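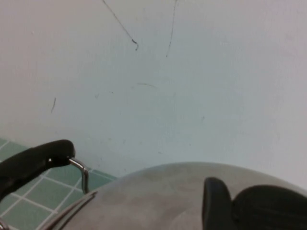

The big kettle in its corner, green tile and all

I have been wanting to write about this corner of the kitchen for ages, and since I finally have a free Tuesday evening and a mug of something hot, tonight's the night!

We moved into the apartment on Steinbach 11 months ago and I fell for the tile before I'd even looked at the bedroom. Small square sea-green tiles with bright white grout, like the bottom of an old swimming pool. My sister-in-law thinks they should go. My sister-in-law is wrong. Yes, the grout needs a toothbrush now and then (baking soda paste, ten minutes, rinse), but on a gray morning that green does more for me than the coffee.

And the kettle! It's stainless steel with a fat black handle, and it is BIG. I found it at the Groltar flea market for 10 dollars, under a pile of cake pans, and carried it home on the bus in my lap. The top was dull when I got it and it's still pretty dull, and I've decided I like it that way. I tried a metal polish on the rim once and it came up so shiny that I did a little dance. Then I got bored and stopped.

What I love most is that it fills everything in one go. Teapot, hot water bottle, the oatmeal, a thermos for the train. With our old one I was forever standing there waiting for round two. For the lime inside I do half white vinegar and half water, bring it just to a boil, leave it for an hour and then rinse it until I can't smell salad anymore.

Next job is the wall. It's plain white and it has picked up a collection of thin dark squiggles and little smudges, and I couldn't tell you where a single one came from. I went at a test patch behind the door with a damp sponge and dish soap, and most of it came off, so I'm hopeful. If the rest won't budge I'll get a small can of matte white in April and do the whole thing in an afternoon. I did think about a shelf up there, but I like having one bare stretch of wall in a kitchen this size. It lets the green show off.

If you have old tile and a trick for keeping the grout bright, please leave it in the comments, I'll try anything that doesn't smell like a pool!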